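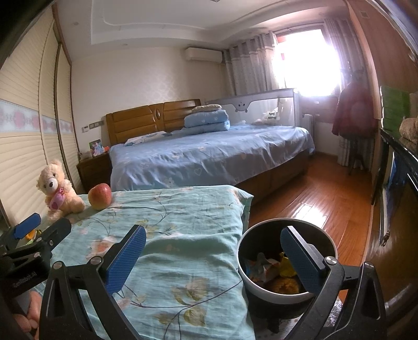 Bedside Tables and the Bin Next to Them
Speaker notes, Zarmeena Marwat
Evening session, Clilden Library, downstairs room

(Wait for the door to close. Water is on the left. Say hi to Rafia.)

Hi everybody, thanks for coming out in August when you could all be sitting in front of a fan. I'm Zarmeena, and I'm going to talk for 20 minutes about the two feet of space beside your bed. That's the whole talk. If you came for closets, closets are next month and Rafia Orakzai is doing them, and she's much stricter than I am.

I picked the bedside because it's where I start in every house. People call me and say the bedroom is out of control, and they wave at the closet, and I walk right past the closet and go stand by the pillow. Everything a person was too tired to deal with ends up there! Cough drop wrappers, tissues, receipts, the hair tie, the other hair tie, half a granola bar from heaven knows when.

(Ask: what's next to your bed right now? Take four or five answers. Don't comment on the answers, last time I commented and a man got embarrassed.)

OK. Start with the bin.

I'm a big believer in a trash bin you can reach while lying down. Look at the one on the screen, it's right up beside the surface with the cloth on it. You could drop a tissue in there half asleep. There are wrappers in it, tissue, a bright yellow wrapper, and I look at that and I'm happy, I really am. A bin with trash in it is doing its job. I go into so many bedrooms where the bin is across the room behind the door, very clean, very pretty, with one dry cleaning tag in it, and the floor by the bed is ankle deep.

Round is good, by the way. Mine is round. You bump a square one with your shin in the dark and you know about it.

Black on the outside is also good, it doesn't show every smudge. I had a white wicker one for years, a wedding present, and I scrubbed that thing with a toothbrush. Never again. The white rim I like a lot, you can find it in low light.

Do you need a bag in it? People fight me on this. I say if it's only tissues and paper, skip the bag, carry the whole bin to the kitchen and tip it. If you eat in bed, and I'm not asking, use a bag. Anything that was food goes out the same night. Apple cores, orange peel, that kind of thing. In August you'll have fruit flies by breakfast.

(Pause here for the fruit fly story if the room is warm. Short version only! Jar, vinegar, my mother-in-law's face.)

What goes under the bin? I've seen newspaper, I've seen shelf liner, I've seen a dinner plate. On the screen there's a pale printed sheet under there, you can just about see it in the shadow. I like a sheet of something if you've got carpet or a soft wood floor. It catches the bits that miss. Change it when you remember.

Next thing, the cloth.

I love a cloth. I know it isn't the fashion, everybody wants bare wood and one dry twig. But look at this one, pale green going on turquoise, thin dark stems, tan and olive leaves, those peachy pink blossoms. My aunt in Collitz had curtains along those lines and I'd have stolen them if I could've gotten them in my suitcase.

A cloth does a lot of work. It covers scratches and water rings, it covers a stack of boxes if you're using a stack of boxes (I did for the whole first year we lived on Langlois Street), and when it gets dusty you throw it in the wash and the surface under it is fine. You can't put a nightstand in the wash.

Now it's wrinkled. I heard somebody in the second row think it! I don't iron bedside cloths. I used to, and then I had a second baby. If you want it flatter, take it out of the dryer a little damp, lay it on straight away and smooth it with the side of your hand. If you don't want it flatter, you're finished.

What I do care about is the corners. See the far right one, how it flares out and hangs down beside the bin? That's a nice look, I like a bit of drape, but I'd tuck it or pin it. A corner hanging by a bin is going to end up in the bin one of these mornings. You pull your hand out, the corner comes too, and then the teddy bear's on the floor. So, two safety pins from underneath, or one of those little tablecloth weights people use for picnics. Vastel Hardware sells them in a packet near the register. Or just turn the cloth a quarter turn so the long side goes to the wall. Free!

(Show how to fold the hem back. The sample cloth is in the blue tote. NOT the good one, the one with the bleach spot.)

All right, what gets to live on top.

My rule is one thing you love and one thing you use, and then whatever came in today, which leaves tonight. That's it. I've tried stricter rules and they last until the weekend.

The thing you love, well, there he is at the back corner. Little cream bear, fluffy, in a pink scarf with a heart on it. He stays. I'd never ask anyone to put him in a drawer. I had a client, grown woman, runs a dental office, and she whisked her stuffed rabbit under the pillow when I walked in. I made her bring it back out. If you like looking at it, it's earned the space.

Where he's sitting is smart too. Far corner, out of the way of your arm. When you reach out at six in the morning for your glasses you reach for the near part, so keep the near part as clear as you can and put the keepers at the back. Bears at the back. Photos at the back. Water glass in the middle, never on the edge, and please never in front of the bear.

Light fluffy things do pick up dust, so once a month give yours a shake out of the window and go over it with a dry clothes brush. If it says washable on the tag, pillowcase, cold, gentle, and let it dry in the air. Take the scarf off first if it comes off. A pink scarf in with a cream bear, you can guess how I know.

And then the apple, right by the bear, red and yellow. It looks lovely there, they look like they're having a chat. My feeling on fruit in the bedroom is that it's fine for a day. Bring it up, eat it, good for you. What I find when I clear rooms is the apple from the week before, and it's gone soft underneath where you can't see, and it's stuck to the cloth. So it goes in with whatever came in today. Eat it or take it back to the kitchen at bedtime.

(If somebody asks about fake fruit: dust it. Move on.)

The small stuff is the hard part. There's a little something on the near left of the cloth, orange and yellow and green, and I can't tell you what it is from here, and that's exactly how it goes in my house too. Every surface grows one of these. A toy, a clip, a piece of a thing. I keep a saucer for them. When the saucer's full I tip it out on the bed and everyone in the family has to come and claim theirs, and anything unclaimed goes. The first time I did it we had 300 pieces of junk on the bedspread. My son counted, he was on my side for once.

Don't buy a fancy tray with compartments. Please. People buy the tray and then they fill the compartments.

OK, the routine. It's short, and you can write it down or I've got the handout.

Before bed, sit on the edge of the mattress. Bin first: everything that's trash, in it goes, don't get up. Then the small stuff into the saucer. Then pick up today's things, the mug, the apple, the mail, and put them by the bedroom door so you carry them out in the morning. Straighten the cloth with your hand. Done. It's 2 minutes if you do it nightly and it's half an hour if you leave it for a month, ask me about July.

Once a week, lift everything off and shake the cloth outdoors. Wipe what's under it. Empty the bin even if it's only half full, and wipe the rim. A glossy headboard like the brown one behind there, that's a dry soft cloth and nothing else, no spray. The spray leaves streaks and then you spray the streaks.

(Check the clock. If over, skip the next bit and go to questions.)

A couple of things I get asked a lot.

Kids. Yes, it works with kids, put the bin lower than you think and let them choose the one thing they love. They'll choose eleven. Hold firm, and swap it out whenever they want.

Small rooms. Same thing, smaller cloth. A stool is plenty.

My husband won't do it. Give him his own side and don't look at it.

(Questions. Repeat each one into the mic, the back row couldn't hear last time. Handouts are on the chair by the door, and Rafia has the sign-up sheet for closets. Remember to get the blue tote back before I leave.)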